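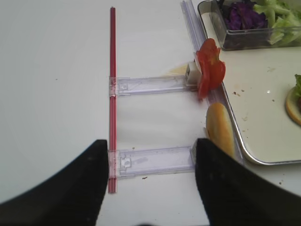 Page last changed: 21 August 2025

Tomato slices, sandwich prep, keeping it all on the table

White tabletop = you see every drip. Good thing. Wipe as you go, tomato and anything yellow (mustard, egg, cheese grease) leaves a smear you won't notice on a dark counter until your sleeve finds it.

Slicing. Serrated knife, small one. Tomato on its side, stem end pointing at your off hand. Let the teeth do it, no pushing. Save the end pieces for salsa or the pan.

Too wet? Lay slices on a paper towel, salt lightly, 4 minutes, flip, blot. Longer if they're the big beefsteak kind. Do NOT stack them while you wait – they just stew in each other.

Slice propped up at an angle drains faster than one lying flat. Lean it on anything clean and small. A plastic block, jar lid, edge of a saucer. Seeds slide off too.

Clear plastic parts – sliders, rails, guides, whatever your kit has. Scuffs are fine. Deep scratches hold juice, so go at the notches and clips with an old toothbrush and dish soap. Same for grooves along a rod, run the bristles lengthwise not across. Rinse, stand on end to dry. No scouring pads, they cloud the plastic for good. Red stain on clear plastic: baking soda paste, leave it a bit, rinse. Sun on the windowsill helps to.

Lay everything out before you cut. Bread last, it dries out. I keep the tomato on the right and the dry stuff well away on the left, swap if your left handed.

Doing a crowd? Last batch at Petement was 32 sandwiches, took 13 tomatoes, medium. Tomato goes in the middle, between cheese or lettuce, never touching the bread. Made ahead they hold up to 4 hours in the fridge like that. After that the bottom slice goes gummy.

Leftover slices: lidded box, towel under, eat next day. Don't freeze unless its for sauce.

Table itself: warm water, drop of soap, then a dry cloth. Dried on tomato – wet cloth on top, walk away, come back. Comes right up.

More of these on the Oyewole kitchen page, knives and boards mostly. Onion tips still to come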